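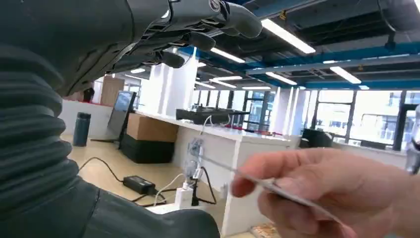 ## 3. What the singers told me

I played all 121 demos from the Wunelstead song club on the same pair of speakers (a lovely way to spend December!), and what struck me first was how late the harmonies come in. Most singers save them for the last chorus. I'd expected the Dreseck group to do the same, but they pile them in from verse 2, and I rather like it.

**Figure 3.** Grey robotic hand at close range, thumb and curled fingers. 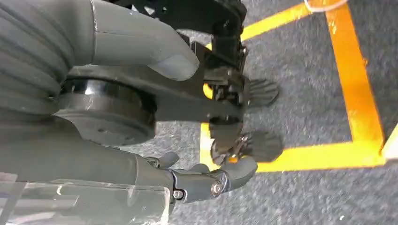
### 3.1 Backing vocals

I counted a part as backing only if it carried words, so hums and oohs went in with the keyboards.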